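Chapter 4
Reading Backwards: Typology and Its Discontents

Students often arrive at this chapter having been told that Jonah's three days in the fish "really" concern the empty tomb. Matthew certainly draws the comparison. Whether the author of Jonah had anything of the kind in view is a separate question, and one that most devotional handbooks skip.

Teresa Baran, whose survey of 132 printed sermons on Jonah is discussed in section 4.2, found that 61 of them never reached the final chapter. The sulking prophet, the withered plant and God's unanswered question about Nineveh simply dropped out. A method that claims to honour the whole book ought to be embarrassed by that figure.

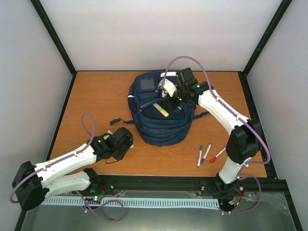 Defenders reply that typology was never meant to replace the plain sense. Perhaps. Celina Marciniak's 1832 lectures say so on the opening page, then spend nearly all their remaining energy finding crosses in ship's timber. We should judge a reading by its practice as well as its preface.

Before going on, read Jonah straight through in one sitting, preferably in a translation without headings. Note every place where you expected a lesson and the text declined to supply one. Keep your notes for the exercise on Nineveh's cattle in section 4.3.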